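Stomthorpe House, staff kitchens
Station inspection checklist with comments, second round
Robot and hand-work stations on the same counters
Inspected by Alun Morgan. Comments by Nest Parry (kitchen staff lead) marked NP.

Scope

This round covers the kitchens where the Plitadus arm will take over part of the clearing and glass work in the evening. Until the handover in June, the work is done by hand and recorded from the worker's point of view so the arm can be taught from it. The first round looked only at the machine and its rail. Staff asked for a second round that looks at the counters and at their own jobs.

Ratings: OK, Fix (work may go on, repair to be booked), Stop (no work at this station until cleared).

Section A. Counter and surroundings

A1. Counter clear enough to set a glass down without reaching over other items.
Rating: Fix.
Comment: Items collect along the back edge. The mat gives good space on the left. Bags and bottles should go to the shelf or the bin before a session starts.
NP: They collect there because the shelf was moved to make room for the control cabinet. We need the shelf back, or another one.

A2. Mat flat, no folded corners under the hand.
Rating: OK.
Comment: Check at the start of each session. The arm will not use the mat. Staff want to keep it after the handover, and I see no objection.

A3. Drip tray within reach of the person or arm using it.
Rating: Fix.
Comment: The tray is in the back corner at the granite counter. A tall person reaches it without trouble. Shorter staff have to lean, and leaning with a glass in one hand is how most chips happen. Move the tray forward by a hand's width and mark the spot with tape.
NP: Agreed, but the tape has to be the kind that comes off. Last time it left glue.

A4. Boards and other tall items stable.
Rating: Fix.
Comment: A chopping board leaning on the wall behind the glasses can slide if the tray is pushed back. Hang it or store it flat.

A5. Sockets and switches firmly fixed, plates flush with the wall.
Rating: Stop.
Comment: See the note under the picture. No one is to plug anything into this socket until Eynon has been in to look at it. This applies to chargers as well.

A6. Floor dry and free of cables.
Rating: OK.
Comment: The charging cable for the recording kit used to cross the walkway. It now runs from the hall side.

Section B. Hand work at the station

B1. Glasses handled by the base or lower sides, fingers off the rim.
Rating: OK.
Comment: Everyone I watched does this already. It matters more now, because the arm learns from what it is shown. If a person grips the rim, the arm will grip the rim.

B2. One glass at a time.
Rating: Fix.
Comment: Experienced staff carry two or three glasses in one hand. They do it safely and it is quicker. For recorded sessions it has to be one. Several people said this makes them feel like beginners. The supervisor should explain the rule at the start so it isn't taken as a comment on anyone's skill.
NP: It would also help if the target took it into account. See D2.

B3. Sleeves clear of the work.
Rating: OK.
Comment: Forearms bare, sleeves above the wrist. No loose cuffs.

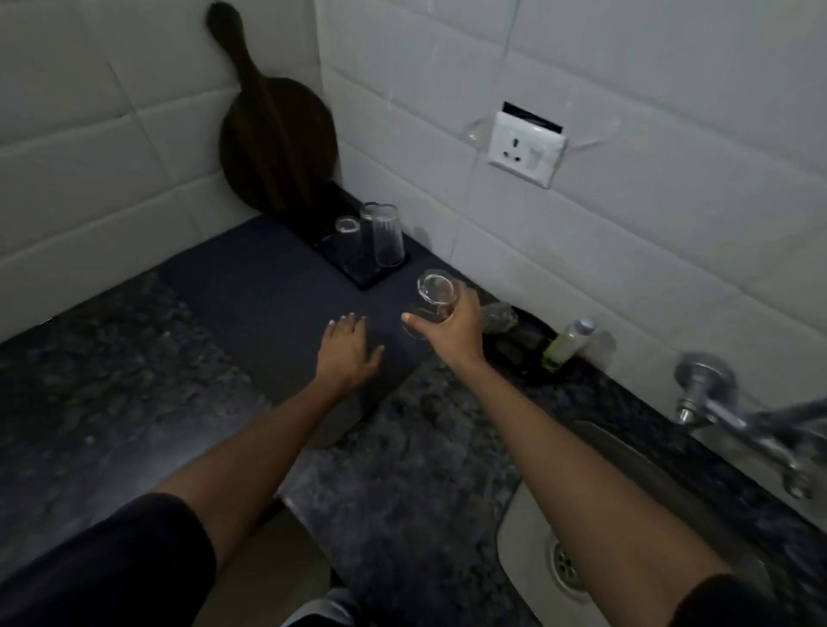

Corner by the sink, granite counter. Items A1, A3, A4, A5 and B1. Gap along the upper edge of the socket plate.

The socket plate sits a little crooked as well as standing away from the tiles. It is on the same wall as the faucet, with the sink close by, and people work at this corner with wet hands. I have rated it Stop on that ground alone and have not tried to find out how it came away. Staff should not push it back or tighten it themselves.

B4. Free hand placed where it can be seen.
Rating: OK.
Comment: Resting the free hand flat on the mat is a good habit. Please keep it up after the handover, when the arm may be moving on the other side of the tray.

B5. Containers labeled.
Rating: Fix.
Comment: Anything in a small bottle gets a label that can be read from where the worker stands, whatever is in it. The same goes for decanted soap and oil.

Section C. Robot station

C1. Emergency stop reachable from both sides of the counter.
Rating: Fix.
Comment: Reachable from the door side. From the sink side a person has to pass in front of the arm to get to it. A second button has been ordered through Grullidix. Until it is fitted, two people must be in the room whenever the arm is powered.

C2. Stop button tested.
Rating: OK.
Comment: Tested 3 times with the arm moving and once at rest. It stopped each time. Test it again at the start of every shift and sign the sheet on the door.

C3. Speed limit set for shared work.
Rating: OK.
Comment: Set to 400 millimeters per second. The menu allows 680, and that setting is now locked. Staff should not be given the code.

C4. Marked zone on the floor.
Rating: Fix.
Comment: The line stops short of the sink. Staff rinsing a glass can't tell whether they are inside the zone. Extend the line to the wall.

C5. Broken glass procedure.
Rating: Fix.
Comment: The posted sheet tells staff to clear broken glass. It doesn't tell them to power the arm down first. Replace the sheet. The new order is: press stop, turn the key, take the key with you, then clear the glass.
NP: We also need to know who restarts it. At the moment people wait for whoever had the training, and that can be half the evening.
Reply: Every shift needs one trained person. Names to go on the rota.

Section D. Changes to people's work

This section is new. It was requested by staff after the first round and will stay in the checklist.

D1. Staff told in writing which tasks move to the arm.
Rating: Fix.
Comment: They have been told at a meeting. There were at least two versions of what was said. My understanding is that the arm takes glasses from the tray to the rack, and that washing, drying, checking for chips and putting away stay with people. Management should put that on paper.

D2. Targets adjusted during recording.
Rating: Fix.
Comment: The target is 100 usable recordings per session. Staff say they can meet it only by skipping the rest break or by hurrying the last part. Hurried recordings are rejected afterward, so little is gained. I recommend a target by time worked, with the break fixed.
NP: People have been staying late to make up the rejected ones. That should stop now and not wait for the report.

D3. Repeated reaching.
Rating: Fix.
Comment: Clearing by hand used to be mixed with other jobs, so no one reached into the same corner for an hour at a stretch. Recording work has changed that. Two people reported sore shoulders on the reaching side. Swap tasks every half hour, and swap sides where the counter allows it. Moving the tray (A3) will help.

D4. Staff know when they are being recorded and can pause it.
Rating: OK.
Comment: The pause switch works and people use it. Talk from other rooms is sometimes picked up. Plitadus has confirmed to Nest Parry that sound can be turned off, and it should be.

D5. Hours after the handover.
Rating: not rated.
Comment: Outside what I can inspect, but it was the first question I was asked in every kitchen. The evening shift currently has clearing as its main task. Staff would like to know before June if the shift is to be shortened. I have passed the question on.
NP: Some of us would be glad to lose the glasses and keep the hours. The stock checks never get done properly and there is plenty there to fill the time.

D6. Training on the arm open to all shifts.
Rating: Fix.
Comment: Both sessions so far were held in the morning. The people who will work next to the arm come in at 4 p.m.

Actions

Socket plate at the sink corner: Eynon, before any further session at that counter. Tape a "Do not use" card over the socket today.
Tray forward, board moved, back edge cleared: shift lead, before next session.
Shelf: Nest Parry to agree on a place with building services.
Second stop button: on order. Two-person rule until fitted.
Floor line and new broken glass sheet: Alun Morgan.
Written list of tasks, recording target, evening training: management, reply due before the third round.

Items rated OK in this round will be checked again once the arm is in daily use. Comments can be added on the back of the door sheet, with or without a name.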